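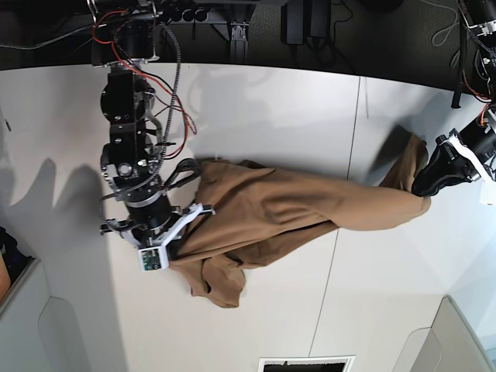

Plilton Clothing Reuse - progress report to the Ravwood fund, April 2026

Prepared by Ieva Rebane

1. Work done in this period

We have received 1329 garments since the start of the grant. Of these, 705 are already sorted, folded and given out through the Wultis shop. The rest wait in the store room, and Daithí Mac Carthaigh is going through them by size.

Trousers take us the most time. The legs twist when they are pulled from the bag, and a pair which is folded badly comes back to the table again. We now ask everyone to straighten the legs first and only then to make the fold.

2. Folding and checking
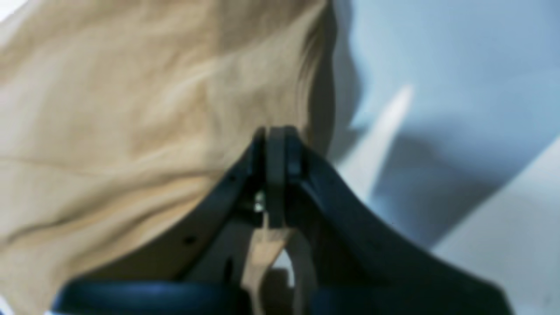

The new folding guide was written by Muireann Ó Dálaigh and it has two pages. It says which garments need pressing and which can go directly to the shelf. Beige cloth with loose, shallow creases, as we have it here, goes to the shelf without pressing. Deep creases at the knee go to the iron - this rule was not clear before, and two people could decide differently on the same pair.

3. Money

We bought 30 shelf boxes from Sitthichai. The delivery cost was higher than we planned, and we covered the difference from our own budget. The invoice is sent separately.

4. Next steps

Tomás Conneely will prepare the children's sizes for the shop. We would also like to move a small part of the training money to a second iron, and we ask kindly for your agreement to this change.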